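首页 > 教材 > 国际关系与和平研究 > 第六章 > 上一章 | 下一章 | 目录

第六章 和平奖项与公共记忆

8月更新 撰文:伊耶娃·格里盖特(Ieva Grigaitė)

每年都有城市、基金会和大学把以“和平”为名的奖项授予个人或团体。获奖名单见诸报端,颁奖词被译成几种文字,获奖者发表演讲,第二天新闻就换了题目。学生在前五章里读到的是条约、停火、维和与调解,这些内容有文件可查,有签字的双方。奖项不同,它没有约束力,却长期参与决定哪些人、哪些事会被后来的人记住。本章讨论这一现象。

读完本章,学生应能说明和平奖项的几种设立方式,分析评选程序对结果的影响,并能使用一手材料写出一份不少于两页的个案报告。学过第二章“非国家行为体”的读者会发现,有些概念在这里再次出现,定义不变。

6.1 一个小城的例子

泽尔尼洛(Zernilo)是一座河港城市,战时曾是难民转运点。停战以后,码头仓库改作学校和诊所,有一部分居民是当年留下来没有走的人。城里的“泽尔尼洛和解奖”由市政府与一家地方基金会合办,奖金不高,评选范围却不限国籍。

首届评选收到402份提名。评委会秘书热德鲁纳斯·拉皮尼亚(Žydrūnas Lapiņa)后来整理档案时发现,提名材料中超过一半推荐的是已经广为人知的人物,推荐理由也大多抄自报纸。真正来自冲突地区的基层提名只有17份,其中几份是手写的,没有附任何证明文件。按照当时的章程,缺少证明文件的提名应当退回。评委会讨论了两个晚上,决定先保留这些提名,再派人去核实。

最后获奖的是比恩韦尼多·贝尔蒙特(Bienvenido Belmonte),一名在边境两侧轮流开课的小学教师。他的提名就在那批手写材料里。颁奖当天他没有谈自己的经历,用了大部分时间念学生的名字。地方报纸对此评价不一,有人认为演讲感人,也有人批评典礼拖得太长,市长的致辞因此被取消。

这个例子常被用来说明评选程序的重要性。同一批提名,如果严格执行原有章程,结果会完全不同。章程在第二届之前作了修改,允许提名人以口头陈述代替书面证明,但要求评委会指定专人记录。修改后的条文见本章附录。

6.2 谁来设奖,钱从哪里来

和平奖项的设立者大致有国家、城市、私人基金会和宗教团体。由国家设立的奖项往往与外交政策相联系,获奖者名单可以当作外交文件来读。由城市设立的奖项多半与当地的历史有关,例如城市曾经遭受轰炸、接收难民,或者签订过某项协议。私人基金会的情况最为复杂,捐赠人的意愿、企业的形象和税收制度都会起作用。

格雷洛拉(Grelora)是一家生产工业部件的企业,它出资的青年和平奖学金在业内存在争议。支持者认为企业承诺不参与评选,章程写得很清楚。反对者指出,企业每年派人参加颁奖典礼,照片用于年报,这本身就是一种回报。研究者达莉娅·屈特(Dalia Kütt)查阅了该奖学金的账目,结论是资金来源公开,但评委的任期过长,容易形成固定的偏好。

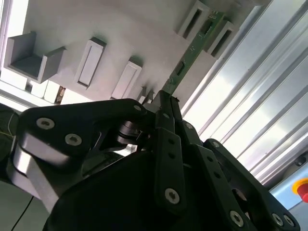 图6-1 黑色夹爪夹持一块窄长的绿色电路板

屈特的研究方法值得学生注意。她没有从获奖者入手,先列出历届评委的姓名、职业和任期,再与获奖名单对照。这样做花费时间较多,好处是可以看到名单背后的连续性。她访谈时只问程序,不问评价,受访者因此愿意提供会议记录。记录共1568页,部分内容经过遮盖,遮盖的位置在她的报告里逐一注明。

6.3 获奖者的处境

获奖会改变一个人的处境。较常见的情况是邀请增多,募款变得容易,所在机构得到更多关注。有的获奖者利用奖金设立图书室或资助诊所,也有人把奖金分给同事,自己回到原来的岗位。

另一种情况是压力。获奖者常被当作某一群体的代表,他说的每句话都可能被引用。如果他此后对其他冲突发表意见,会有人认为他越界;如果不发表意见,又会有人认为他沉默。奥特·扬考斯凯特(Ott Jankauskaitė)在回忆文章中写道,获奖后的头一年他几乎没有时间工作,信件堆在走廊里,其中许多是求助信,而他没有能力答复。

对于曾经是战争受害者的获奖者,问题更为敏感。媒体倾向于反复使用同一段经历、同一张旧照片。本人或许早已希望谈论现在的工作,采访者仍从多年前的那一天问起。一些奖项为此制定了采访守则,规定事先提交问题提纲,并允许获奖者拒绝使用旧影像。守则的效力有限,它约束得了主办方,约束不了别的媒体。

6.4 批评意见

对和平奖项的批评可以归纳为以下几点。第一,奖项偏重个人,而和平工作多由集体完成。第二,评选标准含糊,“促进理解”“推动和解”一类措辞几乎可以适用于任何人。第三,颁奖时机有时过早,冲突尚未结束,获奖者后来的行为可能与奖项的宗旨相冲突。第四,语言和交通的限制使一部分地区长期得不到提名。

为奖项辩护的人对第三点的回答是,在工作最困难的时候给予承认,比事后追认更有用处。这一分歧在第七章讨论调解人的中立问题时还会遇到。读者现在不必作出判断,但应当能够用自己的话复述双方的理由。

6.5 本章使用的材料

本章的主要材料是泽尔尼洛市档案馆所藏评选记录、屈特的账目报告以及克莱莫雷尔(Clemorel)文献库中的获奖演讲。演讲稿以现场录音的转写本为准,与印刷本有出入的地方在脚注中说明。引用颁奖词时请注明语种,译文与原文的语气常有差别。

课前准备:任选一篇获奖演讲,标出其中提到的人名和机构名,带到课堂。下一节从提名信的写法讲起。

相关章节
第二章 非国家行为体
第五章 停火之后:监督与核查
第七章 调解人与中立
附录三 泽尔尼洛和解奖章程(修订文本)
阅读材料 边境小学的两本课表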